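15 June 2019
By Édgar Sánchez

Jumpers, moths and the wash: your questions

I have mended knitwear in Clulness for long enough to be asked the same things every October, when the drawers come open and the wailing starts. The answers are collected below so that I can point at them.

Do moths eat jumpers?
The moths don't. The grubs do, and the grubs have expensive taste. They like wool, cashmere and anything with a bit of gravy on it. Acrylic they leave alone, as do most people.

I found one hole. Is that all?
No. Hold the jumper up to a window and look again. Then look at whatever was folded underneath it.

Does lavender work?
It makes the drawer smell of lavender. I have met moths who seemed quite at home in it. Cedar balls are much the same, with more rolling about. A clean jumper in a bag that shuts properly will do better than either.

What about the freezer?
Yes, if you're patient. Bag the jumper, squeeze the air out and leave it in for 2 weeks. Label it. My neighbour on Fladgate Road once got as far as the gravy before noticing.
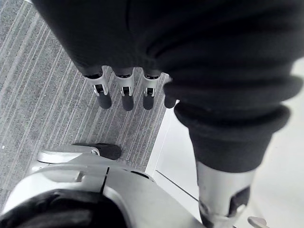
Dark knit with a ribbed, rolled cuff.

Can you mend a cuff?
Usually. Cuffs and elbows go first, and a frayed cuff can be picked up and knitted again from the sound part. The new wool will never quite match. You can call this visible mending and charge yourself extra.

My jumper has shrunk. Can you unshrink it?
If it has gone thick and stiff, it has felted, and you now own a jumper for a smaller person. If it is only a bit tight, soak it in cool water with a drop of hair conditioner, press it in a towel and ease it out flat. Don't hang it up unless you want sleeves to your knees.

How often should I wash wool?
Less than you think, though more than my brother does. Air it overnight between wearings and wash it before it goes away for the summer.

What do you charge?
Small holes are £2 each. A new pair of cuffs depends on the knit, so bring it in and I'll suck my teeth at it.

Where are you?
142 Branden Street, next to Agudelo the key cutter. Ring the bell twice. Please wash the jumper first. I can always tell.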